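Dust, cans of air and old desktops: which tips are worth bothering with

Every household tips page says the same thing about computers. Buy a can of compressed air, give it a blast twice a year, job done. I've followed that advice for long enough to have doubts, so I've sorted the usual suggestions into the ones I still use and the ones I've dropped.

Canned air. It works, for a minute. Then the can goes freezing cold, the pressure drops and you're left shaking it like a ketchup bottle. Tip it too far and it spits liquid. The Inureo cans from the market are cheap but I got through two on one machine. A soft paintbrush, 25 mm or so, shifts more fluff from a grille than any of them. Wash it first and let it dry overnight.

The vacuum cleaner. Half the internet says never, the other half does it weekly. I hold the nozzle a hand's width away and use the brush to flick the dust towards it. I don't let plastic nozzles touch the board. Whether the static warnings are overdone I couldn't tell you, but keeping your distance costs nothing.

Hair dryers. No.

"Anti-dust" sprays. I tried the Kramer one on the telly, the shelves and the outside of a computer case. The telly was dusty again in 7 days, same as before. A barely damp microfibre cloth does the same for nothing. Don't spray anything into a case, whatever it says on the tin.

Filters over the vents. People cut up old tights and tape them on. They do catch fluff. They also clog, and then the fan works harder and you've swapped one problem for another. If you will do it, change them monthly.

Raising the thing off the floor. Dull, but the one I'd keep if I could only keep one. Carpet is where the muck comes from. I used a Gullomholm plant stand meant for a big fern, and there's far less hair in the front grille than there used to be. A couple of bricks would do.

Opening the case. You don't have to, and if it's under guarantee, leave it shut. With an old one out of the loft there's less to lose. Switch off, pull the plug, hold the power button in for a few seconds, then lay it on its side on a table with decent light. Touch bare metal before you put your fingers near anything. Take a photo of every cable before you unplug it. You will not remember, however sure you feel. 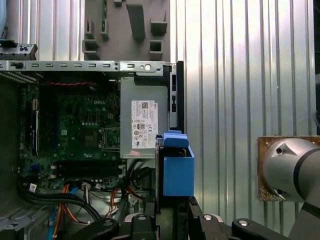

An old desktop with the side open: green Dell board, power supply to the right of it.

Leave the power supply closed. Brush the outside grille and stop there, even if the man in the video has his in bits. Hold fan blades still with a finger while you brush them, and go easy on small white connectors, which get brittle with age. Mine did, anyway.

Screws go in an egg box, one hollow for each place they came from. Magnetic trays (Kovholm do one) are nice enough but everything ends up in a heap in the middle.

As for how often, I've seen every three months, every six, and "every 1,000 hours", as if anyone kept a log. Look at the grille. If it's grey, brush it.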